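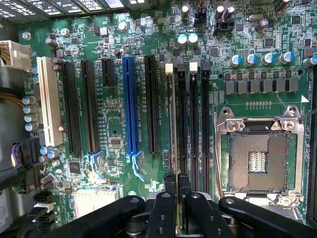
Slots, capacitors and a green board: the inside of a desktop computer with its cover off.

The pitch for fixing your old desktop has become hard to avoid. It's cheaper, it's easy, it's good for the planet, and it will make you feel like the sort of person who owns a headlamp. I have heard it from a brother-in-law, from a podcast, and from a laminated card on the counter of a hardware store that doesn't sell computer parts.

So in November I went to Stirkcombe, a repair workshop in a former carpet showroom, with a desktop that took nine minutes to start and a bad attitude. I wanted to know how much of the pitch survives contact with a screwdriver.

Modupe Okafor has run the beginners' bench there for six years. She looked at my machine, asked what I wanted from it, and was not impressed by the answer.

"Faster," she said. "Faster at what?"

I said everything. She wrote down "browser, photos, spreadsheet" and handed me a magnetic dish for the screws.

The first thing you learn with the cover off is how little there is to do with your hands. I had pictured something like a car engine. What you get is a board with a lot of plastic slots, most of which will never hold anything. Motherboards of a certain age are generous this way. You'll see a long cream-white PCI slot, there for the kind of card people bought when dial-up was still a going concern, parked next to rows of black PCI Express ones, and maybe a blue one to break up the monotony. The color is the manufacturer's business. People at the bench kept telling me with great confidence what blue means, and no two of them agreed. Okafor's advice was to find the manual for the board and believe that.

All those slots are the heart of the upgrade fantasy. The box on the store shelf used to say "expandable" the way cereal boxes say "part of a balanced breakfast," and it was about as binding. How many desktop owners ever added a second card? I asked around the workshop, where you would expect the numbers to run high. Of the 24 people who had signed in that evening, three had ever put anything in a slot other than a graphics card. One of those was a TV tuner, and he regretted it.

Memory is the better case. The long thin sockets off to one side of the board take sticks of RAM, and adding some really is easy. You open the latches at the ends, line up the notch, and push harder than feels polite. My machine had two sticks and two free sockets. A used matching pair cost me $20 from the workshop's parts drawer, and putting them in took less time than finding my glasses.

Did it help? Somewhat. The spreadsheet opens without a pause now. The nine-minute start dropped to eight, and I suspect I was being kind with the stopwatch.

The slow start, Okafor said, was the old spinning drive, and she had said so before I bought the memory. A solid-state replacement plugs into the same sort of SATA connector. That swap did what the pitch promises. It also took the rest of the evening, most of it spent watching a progress bar copy my files, and it brought my spending to just under $100 with the cable and the bracket. You won't find the bracket in the cheerful videos. The new drive is smaller than the bay it goes into, and without the adapter it just hangs there by its cables.

Mitiku Negash had the stool next to mine. He buys office desktops by the pallet, cleans them up and sells them under the name Gashaw, so he has an interest in your not fixing yours. He was open about it. He was also the most useful person in the room on the subject of when to stop.

"Look at the capacitors," he told me. These are the little cans standing up on the board, often with a colored band. He looks for tops that have swollen or started to leak, and if he finds them, the board goes in the recycling crate. He can solder. He doesn't think it's worth doing for a machine that will sell for the price of a decent dinner.

I pointed out that repair people are supposed to be against the recycling crate.

"Some of them are," he said, and went back to his vacuum attachment.

The dust deserves a word. Half the machines that come in complaining of noise or sudden shutdowns get nothing more than a cleaning, according to Okafor, and their owners go home happy and slightly embarrassed. There's a whole shelf of products for the job. I tried two. Briris, a spray in a tall can, cost more than the memory did and moved the dust from the heatsink to my sweater. The Plodent brush set has 10 brushes, and I used the second-smallest one for everything. Okafor uses a paintbrush.

My main complaint is with the word "easy." Pulling a cable off a board is easy if you know that the big white power connector has a clip, and which side the clip is on. If you don't know, you pull, and then you pull harder, and the board starts to bend in a way that makes everyone nearby look up. I did this. Okafor put her hand flat on the table next to mine and waited for me to stop. The labels printed on the board are some help, though they are tiny, white, and written for people who already know the answer. I photographed everything with my phone before unplugging it, on her orders, and used those photos more than any guide.

There is also the matter of what you have at the end. Mine is an old desktop that now starts in around forty seconds. It still can't run the current version of the operating system it came with, and Negash reckons I have two years before the browser makers lose interest as well. A refurbished machine from his pallet, several years newer, would have cost me $60 more than I spent.

I asked Okafor whether she would have done it. She said she'd have done the drive and skipped the memory, and that she'd have read the manual first. Then she asked for the magnetic dish back. There was one screw left in it, short and silver, and we spent a while trying to work out where it went.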